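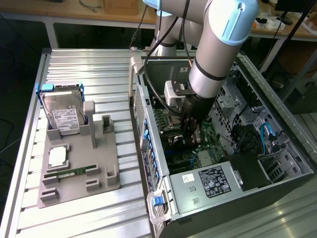 Arsen Panasiuk wrote back to the first version of this call that a month is far too short to fix anyone's second serve, and that we would end up measuring how much people like being filmed. Fair point. We have made it longer, and we are still looking for players.

CALL FOR PARTICIPANTS: SECOND SERVE STUDY, ARKVILLE

The Wastetti sleeve is a weighted band worn on the hitting arm during practice. Players at three clubs in the Lutdale league have told us it cured their double faults. It may have. They also took lessons, bought new strings and played more than they had in years, so we don't think their word settles much. We would like to see what happens when half the group wears one and the other half practices without it.

We have no deal with the maker. The sleeves were bought at the store like anyone else's, and if the result is a shrug, we'll publish the shrug.

Who we want

We need 108 adult players, any gender, right- or left-handed. You should be able to play a full set and get a second serve over the net more often than you miss it. League players are welcome. So are people who haven't entered anything since school. If you have had shoulder or elbow surgery, please sit this one out. Same goes if you already own a sleeve.
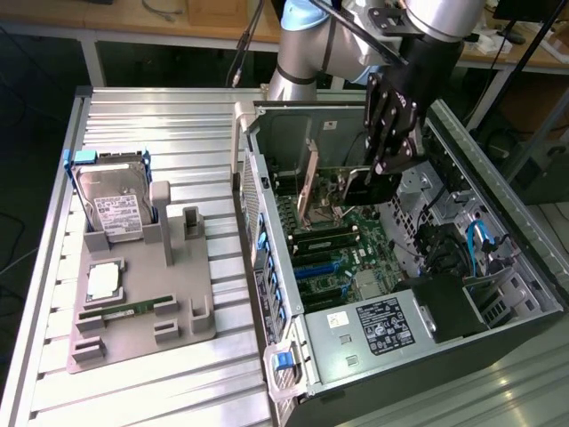 You also need to be willing to land in either group. Last time we tried something like this, several people dropped out once they learned they were not getting the gadget, and what was left wasn't worth writing up. If you only want to come for the sleeve, buy one.

What you'll do

Testing starts in August and runs for twelve weeks at the Yusuf Courts in Arkville. You come in for 2 test sessions, one at the start and one at the end. In each you hit second serves to both boxes, with breaks, and then play a tiebreak against another participant. We record speed, placement and faults. The person scoring won't know which group you're in, so leave the sleeve in your bag and don't bring it up.

Between tests you practice on your own, up to 3000 serves over the whole period, and keep a log. Please write down what you did. A log with every box filled in perfectly worries us more than one with gaps. Don't switch rackets halfway through if you can help it.

What you get

Players who finish both sessions are paid $200. There is no payment for the first session alone. You'll get your own numbers at the end, along with the group results, whichever way they fall. We can't promise that your serve will improve, and we'd be wary of any study that did. 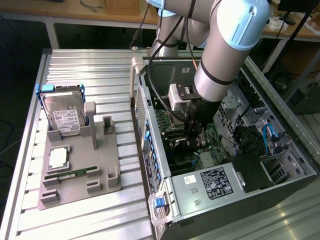 Gripper lowered into an open computer tower on the work table.

How to sign up

Leave your name, phone number and playing level at the front desk of the Yusuf Courts, marked for Clifford Cloutier. Evening slots, after 6 p.m., go first. Ask him anything you like about the method before you sign, including who is paying for it. (A small grant from the Lutdale league, which gets no say in the write-up.)

Coaches may take part but may not bring their own students as a block.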